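Sorting food trays for recycling, quick version
Jintana Ruangrit, Jun 14, 2024

Do this before the bin gets full, not after. You need 2 bags and a clear bit of counter.

Peel off any film first. Goes in the trash, our pickup won't take it. Printed sleeves and labels off too, pull slow from a corner so they dont rip.

Then the tray. Quick rinse, get into the grooves. Shake, stack upside down.

Cloudy white trays, the shallow kind:
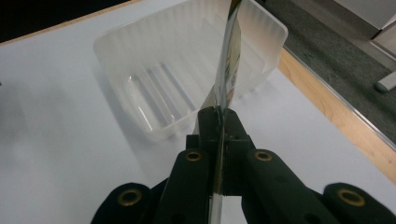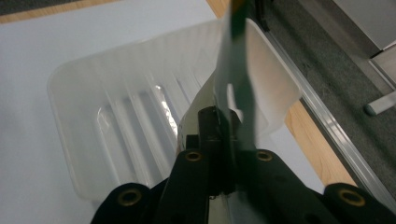
Same size trays nest, so stack those first and stuff the odd ones down the side. Black trays go in a seperate bag, check with your town. Lids last. Tie it loose.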